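Drarnis Says It Will Play Ki This October. Hold Off on the Train Ticket

Drarnis is coming back to town, or so we are told. A notice went up on the Ki website on 23 May 2022 saying the Swedish producer will play the club's main room in October, with Dudine opening and a "very special guest" still to be named. Tickets are on sale now. The set times, the guest and, as of this writing, the actual night are not.

Readers with a decent memory will recall that we have been here before. Drarnis was booked at Ki 2 years ago, and that show was moved once, then moved again, then quietly dropped from the listings page. People who had paid got their money back in the end, minus the booking fee, and a few of them are still writing to us about the fee.
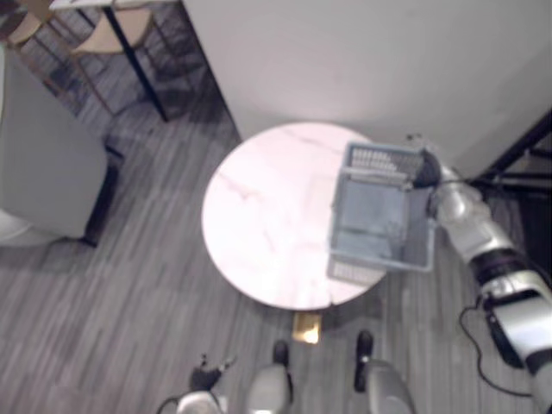

The man behind the name is Tormod Holmgren, who put out a run of very good house singles and then mostly stopped. His remix work kept him on the radio for a while. There has been no new single in a long time, and the announcement leans hard on an album called Trinier, which it describes as "finished and coming soon." The same words were used the last time. I asked Ki whether anyone at the club had heard the record and was told that they were "really excited about the new direction," so I asked again and got the same sentence back.

Holmgren did answer a short email. He said the album is done, that he is playing most of it live, and that the last booking fell apart over travel dates that were never properly agreed. "I never said yes to those dates," he wrote. "I saw them on a poster." The club tells it differently. Its booking office says there was a signed agreement, though it would not show it to us or say when it was signed.

Then there is the question of the room. The announcement promises 3,822 tickets. Ki's main room, by the club's own hire page, holds 1,000 people standing. When I put this to the office, I was told the larger figure covers "the full run," which would be news to anyone reading the notice, where there is only one show. If more nights are planned, it would be nice to see them listed before people start booking hotels. If they are not, somebody should fix the number.

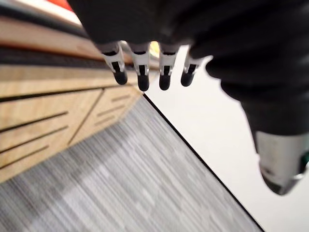
A robotic hand, fingers pointing down.

Dudine, at least, looks like a safe bet. The duo played the small room over the winter and it was the best thing I saw there all season – long, slow builds, hardly any talking, and a sound engineer who knew when to leave things alone. They confirmed the October booking on their own page, again with no night attached. Their manager said they had been asked to keep 2 weekends free and were waiting to hear which one it would be.

Prices are on the high side for Ki. The cheapest ticket gets you in the door after the opening act has started, which seems an odd thing to sell when the opening act is half the reason to go. The middle tier gets you in from the beginning. The top tier adds a place on the balcony and a download of Trinier "upon release," and I would put very little weight on that last part until the record has a release date. The terms say refunds will be given if the show is canceled. They say nothing about what happens if it is only moved, and that was the whole problem before.

None of this means the show won't happen. Holmgren was a terrific live act when he was working regularly – his last full set at Ki ran well past closing and most of the room stayed for it. I would go again. But I would like a night, a running order and a clear line on refunds first, and the club has had plenty of time to come up with all three.

Ki says a full schedule will be posted "in the coming weeks." Tickets are available from the club's website and from the box office, which is open on show nights only. We will update this item when the guest is named or the night is set.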